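Section 4: Fitting the Zekard draught seal set to an inside or outside door

Before you start this section you should have unpacked the kit, checked the parts against the list in Section 2 and read the general cautions in Section 3. If you skipped ahead (plenty of us do), please go back for the cautions at least, as the bit on lead paint matters in an older house.

The set comes in two parts. The perimeter seal is a soft bulb strip on an aluminium carrier, and it runs up both sides of the frame and across the head. The bottom seal is a separate carrier with a drop-down brush, and it goes on the door itself. You can fit one without the other, and if your trouble is only a cold draught along the floor then the bottom seal may be all you ever need. If you're doing both, do the perimeter first.

4.1 What you will need

Tape measure
Pencil, and a scrap of card for marking
Hacksaw with a fine blade
Flat file
Drill and the pilot bit supplied in the kit
Screwdriver (a hand one, please, for the final turns)
Methylated spirits and a clean rag
Two timber wedges
A helper, for the head strip

Allow yourself an unhurried afternoon for your first door. The second goes a good deal quicker, and by the third you'll be wondering why you ever put it off.

4.2 Checking the door

A seal can only do its work on a door that hangs well to begin with, so give it a proper look over before you cut anything.

1. Open and close the door slowly a few times and listen. A scrape means it is binding somewhere, and you'll want to find out where.
2. Check the hinge screws and tighten any that are loose. If a screw just spins, take it out, pack the hole with a glued sliver of timber, let it dry overnight and start again.
3. With the door shut, slide your scrap of card between the door and the stop, all the way round. It should pass freely on the hinge side and the latch side.
4. Measure the gap between the bottom of the door and the floor at both ends and in the middle, and write the three figures down. The largest of them must not be more than 7 mm.
5. Look at the floor on the swing side. If there is a rug or a raised tile in the path of the door, open the door fully over it and make sure there is clearance for the bottom carrier as well.

Note: Floors in older houses are seldom flat, and a door that clears nicely when shut may sit very close to the boards once it's open. Measure along the whole swing.

Caution: Do not fit the bottom seal to a fire-rated door. Speak with the door's maker about a seal that suits its rating.

4.3 Measuring and cutting the perimeter strips

The side strips are supplied at 2000 mm and the head strip at 1019 mm. Most people will need to trim all three. Measure each side of the frame on its own – the two are often a few millimetres different, even in a new house, and it's a pity to find that out after the saw has gone through.

1. Measure the inside width of the frame at the head. Mark this length on the head strip.
2. Pull the rubber bulb back from the end of the carrier by a hand's width, so that you're cutting metal only.
3. Cut the carrier squarely with the hacksaw, using light strokes, and file off any burr.
4. Slide the bulb back into place and trim it with scissors, leaving 2 mm extra. The rubber settles a little over its first few weeks.
5. Repeat for each side strip, measuring from the floor or sill up to the underside of the head.

If a side opening is taller than the strip supplied, don't stretch the bulb to make up the distance. Joining pieces are available, and the order form is at the back of this guide.

4.4 Marking out for the bottom seal

Now to the door itself. The bottom carrier goes on the face of the door that you pull towards you, along its lower edge, with the brush just kissing the floor. The shortest door it can be cut down for is 700 mm wide. Below that, the spring inside has no room to travel and the brush will hang crooked no matter what you do with the adjuster.

Close the door and push a wedge under each end so that it can't drift while you're working. Wipe down the lower face with methylated spirits and let it dry. Make sure there's plenty of light down there, too. A lamp set on the floor to one side will show up old filler and dried paint runs that you'd never notice standing up.

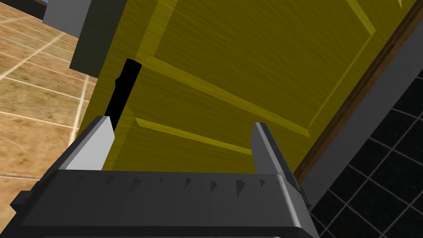 Figure 6. Door, with its lower part seen through the gap.

Hold the carrier against the door, brush down, and pencil a light line along its top edge. Take the carrier away and check the line with your tape at both ends. It should follow the bottom of the door, and not the floor. The brush takes up any difference between the two.

4.5 Fixing the bottom seal

1. Cut the carrier to the width of the door less 4 mm. Always cut from the end without the plunger.
2. Line it up with your pencil mark and mark the screw positions through the slots, keeping to the middle of each slot.
3. Drill the pilot holes. Wrap a bit of tape around the drill bit to show the depth.
4. Start all the screws by hand before you tighten any of them.
5. Take out the wedges and shut the door. The plunger should press in against the frame, and the brush should drop.
6. Turn the plunger screw clockwise to lower the brush, half a turn at a time, trying the door after each adjustment.
7. Once you're happy, nip up the screws and push on the end cap.

Caution: Keep fingers clear of the plunger when closing the door. The spring is stronger than it looks.

Note for hollow-core doors: The solid edge along the bottom can be quite narrow. If your pilot bit breaks through into nothing, move the carrier down slightly or use the hollow-door fixings in the small grey bag.

4.6 Trying it out

Wait for a breezy day if you can. Hold a strip of tissue near each edge of the closed door and see whether it flutters. A little movement at the corners is normal in the first week. If it hasn't gone by then, slacken the side strip nearest the leak, ease it towards the door and tighten it again.

Our thanks to Thabiso Mtshali, who fitted the trial sets through the row of cottages at Mokgethi and sent us pages of notes, most of which ended up in this section. The half-turn advice in 4.5 is his. Dumisani Van Wyk redrew the cutting chart on the back cover after several customers told us the old one was hard to read, and they were quite right.

4.7 Looking after the seals

Wipe the bulb strip with a damp cloth now and then. Don't use oil, silicone spray or furniture polish on it. Vacuum the brush when you do the floors. Every January, check the plunger screw and the hinge screws together.

Replacement brushes and bulb strip can be ordered from Drolteck at the Irumville counter or by post. Please quote the part number stamped inside the end cap.

Section 4 last revised 2025-12-07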